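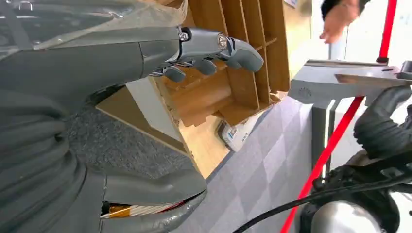

23 avril 2018

Reprise du rangement des cartons à séparateurs, lot Harine. Le carton de ce matin ne vaut plus grand-chose pour l'expédition : les bords sont déchirés et un peu effilochés du côté des séparateurs, même si les cloisons restent parallèles et les fentes bien marquées. Je le garde pour le stockage interne, couché ou debout peu importe, tant qu'on n'y met rien de lourd. Ramasser aussi le petit objet blanc à étiquette bleu et blanc qui est par terre, sous le coin du carton, et voir à quel lot il appartient avant de le remettre en rayon.

Fentes : 80 mm de profondeur utile, mesurées au réglet sur trois cloisons. Les flacons Keane y entrent sans forcer, les Grarkus non, il manque 2 mm en largeur. Essayé de retirer une cloison sur deux : ça passe mais les flacons se couchent dès qu'on déplace le carton. Abandonné.

Stock après tri : 126 cartons à plat, bons pour l'envoi. Les abîmés sont empilés à part, à côté de la porte, pas encore comptés. Ne pas les mélanger avec la palette Arner, qui est déjà filmée et part telle quelle.

Vu avec Vy Tiêu pour la référence 538. Elle préfère attendre la prochaine livraison et ne pas recouper les séparateurs à la main. D'accord sur le principe, mais il faudra reprendre les mesures à réception, en novembre les cloisons n'avaient pas la même épaisseur d'un paquet à l'autre et on avait perdu une demi-journée.

Adhésif : le rouleau large colle mal sur la face blanche des cartons, mieux sur le brun. Mettre les étiquettes côté brun jusqu'à nouvel ordre.

À faire :
passer l'aspirateur sur la moquette, il reste des bouts de carton
retrouver le deuxième réglet
demander à Arner les cotes intérieures des petits formats
mettre à jour la fiche Grarkus (largeur)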